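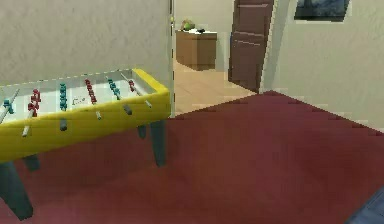 Pre-run inspection checklist, simulated apartment, household search study
Completed by Corina Matei, 16 December 2021
Scene build: Warunley, revision 8
Second reader: Virgil Zamfir

Hi all. Same form as in July, filled in the same way, with me rambling under each item. If you only want the verdicts, read the word after each item number and skip the rest (I won't be offended!). The question we're asking is still the one from the proposal: does a robot that gets to look around the apartment first find things faster than one that gets its instruction cold? We have 464 episodes queued up for tonight and I would love not to throw any of them away, so please shout if you disagree with a mark.

Section A. Rooms and floors

A1. Floor surfaces load with the right material in every room.
OK. The dark red carpet is where it should be and it stops at the doorway, with the light wood floor picking up on the other side. I care about this one more than I used to, because our odometry noise is set per surface, and in the last revision the carpet had been given the tile settings. It looked perfect and drove wrong for a week.

A2. Doorways passable at the robot's full width.
OK with comment. I ran the footprint check through the opening with the brown door partly open, which is how the scene loads it. It clears, but with less margin than I'd like. Virgil, can you lock the hinge angle so the randomizer doesn't touch it? A door that swings a little further in one condition than in the other would make a mess of our path lengths.

A3. Collision shapes on large furniture.
Needs work. The foosball table is still wrapped in a single box. That box is fine for the legs, but it takes no notice of the handles sticking out over the carpet, so the planner thinks it can slide along that side with its arm half raised. Please add a simple shape per handle, or just one long strip covering the lot. I don't mind which, so long as it's the same in both conditions.

A4. Small objects on far furniture are pickable or marked as decoration.
Needs work. There's a small green thing on top of the brown cabinet in the next room, and at the distance our robot first sees it I can't say if it's a plant or a piece of fruit. The detector can't either. It has no entry in the object list. Either give it a name or make it decoration, but it can't be both on different seeds.

Section B. Kitchen, appliance side

B1. Start pose has clear floor in front of the refrigerator.
OK. This is our home pose for the "look first" condition, and I'm happy with it. I measured clear floor out to 90 centimeters from the door, which matches the plan we wrote down. 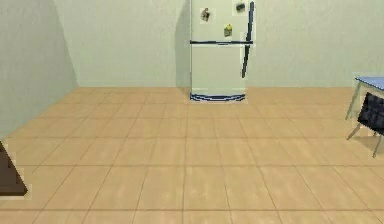

I did go back and forth on whether the home pose should face the refrigerator or the table, and we settled on the refrigerator for a boring reason: it's tall, it's white, it stands against a plain wall, and the localizer loves it. In the pilot we faced the other way and got a wobble in the first second of nearly every episode. If a reviewer asks, that's the answer, and I'll put it in the appendix this time.

B2. Magnets don't register as graspable objects.
Needs work, sigh. The three on the freezer door have a faint lighter patch or halo around them, and the detector keeps proposing the little yellow and dark one as a bottle. I can see why, it does have that sort of shape! Still, "bottle" is on our target list, so every false hit costs the robot a detour. The quick fix is to mask the freezer door in the detector for both conditions. The proper fix is new textures from Cisico, and I've asked them.

B3. Refrigerator handle has a usable contact surface.
OK. One long dark bar that passes over both doors. It's one mesh in the file as well, so opening the freezer by itself isn't possible in this build. None of our tasks need that, but please don't add one without telling me.

B4. Chair and table positions fixed across seeds.
OK. I compared the stored poses for 2 seeds and they match to the last digit. The chair legs are thin, so I'd keep the inflated obstacle margin we've been using.

B5. Lighting the same in both conditions.
OK. There's a soft shadow on the wall to the left of the refrigerator, and I used it as my check: same width, same darkness, whichever condition I load. If you change the light later, look there first.

Section C. Counter

C1. All target objects sit on the counter surface, no floating and no sinking.
OK with comment. The plate and the orange book are good. I'm less sure about the dark brown lumpy object between them, with the thin gray pieces under it. The contact report says it's stable, so I've passed it, but I'd like Virgil to nudge it in the physics viewer and write down what happens.

C2. Targets far enough apart for the gripper to approach one at a time.
Needs work. Everything is bunched toward the back and left, and the front of the counter has nothing on it. Bring the plate forward a hand's width and the approach check should pass. Don't spread them all out evenly, though. Part of what we're measuring is whether the early look helps with clutter, and if we tidy up too much there won't be any effect left to find.

C3. Object names in the instruction file match names in the scene.
OK. "Donut", "book" and "plate" all resolve. The Allbridge parser choked on "doughnut" in the pilot, so I've swapped the spelling everywhere.
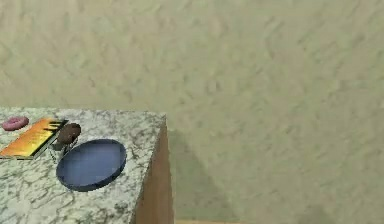 C4. Counter edge height matches the arm's reach table.
OK. I used the top of the granite slab, overhang included. Değirmenci's version of the table measured to the wood panel underneath, so please delete any local copy you still have of that one.

Section D. Logging and stop conditions

D1. Look-around phase is logged separately from search.
OK. Time spent looking is counted against the robot in the total and also reported by itself. The pilot showed a gain in search time that shrank to roughly nothing once the looking was added back in, so we need both numbers in the paper whichever way it goes.

D2. Episode stops on a collision with furniture.
OK, but see A3. The rule is only as good as the shapes.

D3. Random seeds written to the log header.
OK.

Open before tonight: A3, A4, B2, C2. Virgil has the first two and I'm taking the others. I'll load the scene again at six and initial each line in the shared copy as it clears. If B2 isn't masked by then, we hold the run until tomorrow.

C.M.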